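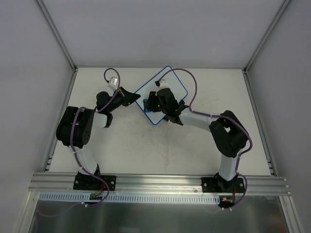

Kapitel 5
Vormachen statt Programmieren: Wie man einem Roboter eine Aufgabe zeigt

Wer schon einmal einem Kind beigebracht hat, eine Schleife zu binden, der weiß, wie wenig man mit Worten ausrichtet. Man nimmt die Schnürsenkel in die Hand, macht es langsam vor, und irgendwann führt man auch die kleinen Finger ein Stück mit. In diesem Kapitel wollen wir es mit dem Roboter ganz ähnlich halten, und ich verspreche Ihnen, dass Sie dabei (zumindest am Anfang) mehr über Ihre eigenen Hände lernen werden als über Motoren!

Grundsätzlich stehen uns zwei Wege offen. Beim Handführen fassen wir den Arm selbst an und bewegen ihn durch die Aufgabe. Bei der Fernführung, auch Teleoperation genannt, bewegen wir ein Bediengerät, und der Arm folgt. Sobald zwei Arme zusammenarbeiten sollen, wird das Handführen schnell mühsam, und wir greifen gern zur Fernführung. Nehmen Sie etwas so Alltägliches wie einen Schaumstoffblock, den ein Greifer zwischen zwei Fingern hält, während der zweite Arm in der Nähe bleibt. Wo packt man zu, wie fest, und welcher der beiden Arme hat gerade Vorrang?

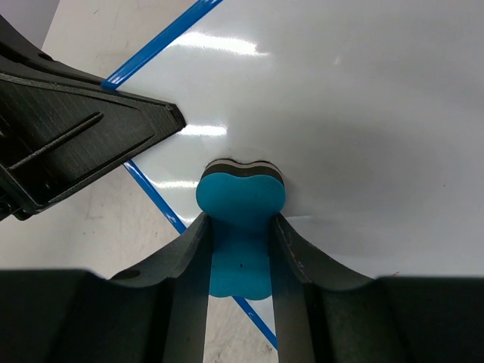

Aurora Serrano meint dazu, man solle vor der ersten Aufzeichnung immer erst eine Weile ohne Aufzeichnung üben, sonst lerne der Roboter vor allem das Zögern des Menschen. Dem schließe ich mich gern an. In unserem Kurs in Drastisholm haben wir für eine einzige Greifaufgabe 393 Vorführungen gesammelt, und die frühen darunter waren voller Pausen, in denen jemand überlegte, wohin mit dem linken Arm.

Schmale, lange Gegenstände verdienen dabei besondere Geduld. Einen flachen Streifen hält man leicht schief, und schon eine kleine Drehung am Greifer macht am anderen Ende einen weiten Weg aus. 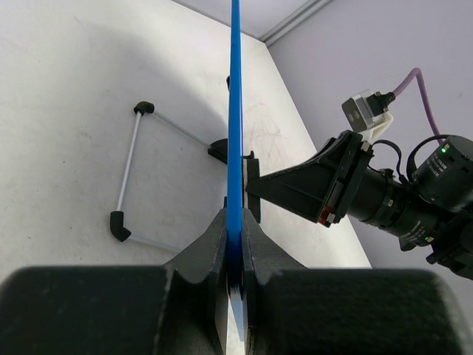 Gewöhnen Sie sich deshalb an, vor jeder Drehung kurz zu prüfen, was die Handgelenkkamera zeigt und was sie verdeckt. Später, in Abschnitt 5.2, besprechen wir, welche Vorführungen man behält und welche man besser verwirft. Legen Sie bis dahin bitte ein Heft an und notieren Sie zu jedem Durchgang, wer geführt hat und an welcher Stelle neu angesetzt wurde.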